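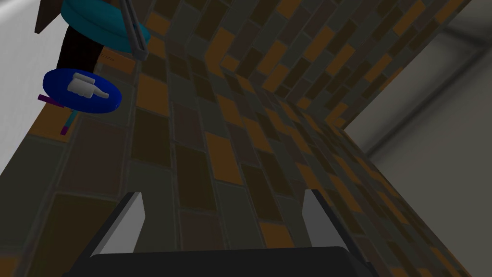
Visit to the Tehrani robotics lab, Redbridge
Project report, 26 Jan 2023
3 min read

Our project in the Jistville automation course is to find out how companies practice robot tasks before they use real machines. We went to the open day at the Tehrani lab to see it done.

The demonstration ran entirely in a simulator. There were 18 of us, and we took turns at the desk in groups of 3. The staff use a software package called Adard, which draws a room and puts a two-finger gripper in it. The view comes from just behind the gripper, so it turns whenever the gripper turns.

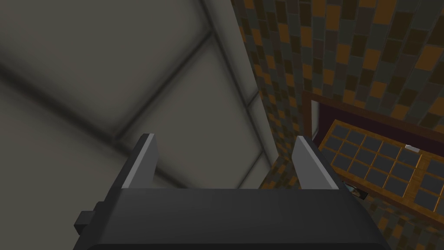
This made it hard to tell which way was up. With the gripper tilted, a wall can run across the screen like a floor. Most groups needed 4 tries before they could aim the fingers where they wanted. We were told to move slowly and change one direction at a time.

We also asked about objects that are close together. The gripper has to come in from an angle that leaves room for both fingers, and one object can hide part of another.

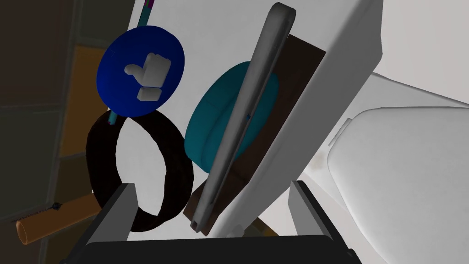

The staff said choosing that angle is what they spend the most time on. We had planned to test only straight approaches in our own project. We will now add tilted ones and record the angle for each trial.

2 comments
Shares: 4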